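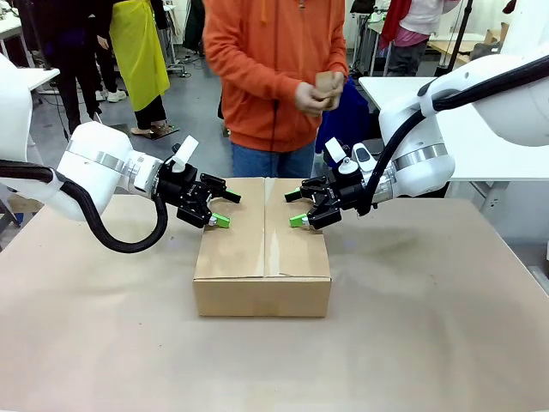
About Gomico

Gomico is a small film site and screening club for people who can't stop talking about a movie once the credits roll. Lorna Dizon started it as an email to friends after a run of late-night horror double bills, and the email got longer and longer until Innes Laing talked her into putting it on the web. We now have 300 members, and we still argue in the lobby until they turn the lights off!

Most of what we publish is long reads on genre film: monster movies, ghost stories, odd science fiction that played for a week and vanished. Shona Gillies edits the essays and has a soft spot for anything with a haunted lighthouse. Gilberto Ccori writes about scores and sound – his series on creaking doors ran to 30 parts, and readers keep asking for more. Beathag Haldane books our screenings and hosts the talks afterward.

The screenings happen once a month in a room with 70 seats, doors at 7 p.m., movie at 7:30. Every December we run Skostano, our all-night marathon, with five features, shorts in between, and soup at 3 a.m. (bring a blanket and your own mug). Last time 56 people made it to breakfast, which we're still thrilled about.

We love hearing from new writers. If there's a film you've been itching to defend, send us a paragraph or two through the contact page. You don't need any published work. Shona reads every pitch and usually writes back within two weeks.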